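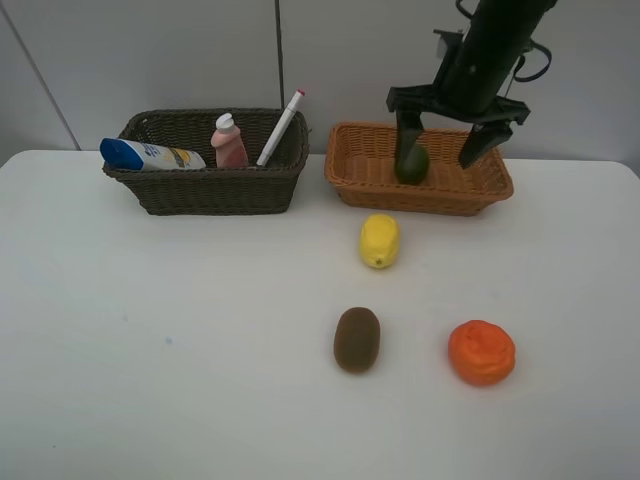 ¿Qué carga admite el tablero Itarora 60 por cada punto de anclaje?
Cada punto soporta 40 kg en reparto uniforme, siempre que la fijación se haga sobre muro macizo y con los tacos suministrados.

Tablero mural abatible Itarora 60
Fabricante: Harkelance
Distribución y servicio técnico: Pundov

Descripción
El Itarora 60 es un tablero de trabajo abatible de montaje mural, con 60 cm de fondo útil. Se destina a talleres pequeños, lavaderos, cuartos de instalaciones y puestos de clasificación. Plegado queda paralelo a la pared; desplegado se apoya en dos escuadras articuladas de acero con bloqueo automático. El desbloqueo requiere accionar las dos palancas a la vez.

El núcleo es de partículas de alta densidad con recubrimiento melamínico por ambas caras. Los cantos van sellados con poliuretano. El recubrimiento tolera detergentes neutros y alcohol de limpieza; no debe exponerse a acetona, lejía concentrada ni estropajos metálicos.

Datos técnicos
Fondo útil: 60 cm
Carga por punto de anclaje: 40 kg, reparto uniforme
Escuadras: 2, acero con pintura epoxi
Acabado: blanco mate
Uso: interior
Garantía: 2 años en herrajes y tablero

Montaje
Marcar la altura de trabajo con nivel y comprobar la ausencia de conducciones antes de taladrar. Presentar las escuadras sin apretar, colocar el tablero y corregir la alineación. El apriete final se hace con el tablero desplegado y descargado - nunca plegado, la holgura del eje falsea la lectura del nivel.

En tabique de yeso laminado es obligatorio el refuerzo interior. El kit de refuerzo Ackroyd se vende por separado e incluye pletina, tornillería y plantilla de corte. Sin él, la carga indicada no es aplicable y la garantía del herraje queda sin efecto.

Mantenimiento
Limpiar con paño húmedo y secar los cantos. Revisar el apriete de la tornillería una vez al año. El eje de las escuadras viene engrasado de fábrica; en ambientes con polvo de madera conviene limpiarlo en seco y aplicar lubricante de PTFE. No usar grasa de litio, que retiene la viruta.

Compatibilidad
Las escuadras fabricadas antes de febrero llevan eje corto y no admiten la palanca actual. El tipo de eje figura en la etiqueta de la cara inferior: EC para el corto, EL para el largo. Pundov mantiene existencias de palancas para ambos.

Contenido del embalaje
Tablero, escuadras, tornillería para muro macizo, tapas embellecedoras e instrucciones. No se incluyen brocas.

Pedidos y recambios
Los recambios se solicitan a Pundov con el número de serie completo. Las tapas embellecedoras se sirven solo en juego.

Ficha revisada el 27 de septiembre.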